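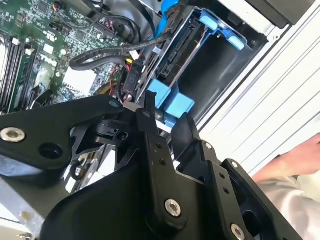 Old office towers, worth buying?
mallee_root
Place in Tukstead has ex-lease Dells for $225. Want one for photo storage. Good buy or am i dreaming?

tinny_dave
225 is steep mate. Paid 200 for mine in June, monitor thrown in. Haggle.
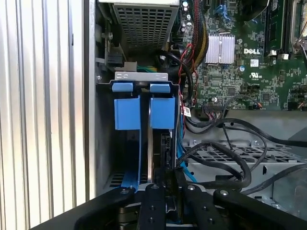 Posted by Benedicta Nutsugah, 9:40 pm
Disagree. Price is fine if the drives are in it. Lots get sold without. Ask first, and ask about hours on them.

tinny_dave
Hours mean nothing, had one die at 1255. Buy new drives, full stop.

Benedicta Nutsugah
One drive isnt a trend Dave. Either way get 2 and mirror them.

mallee_root
Mirror = backup yeah?

Mahlet W
No!! Delete a folder and it's gone off both. Keep a copy at your mum's or wherever.

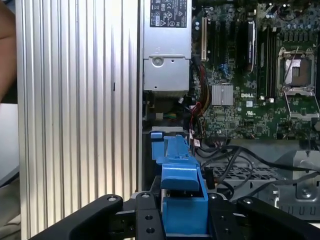
Related: power bills
tinny_dave
Also these things chew power left on all arvo. Colour me unconvinced, get a little NAS.

mallee_root
Ok will ring them tomorow and ask re drives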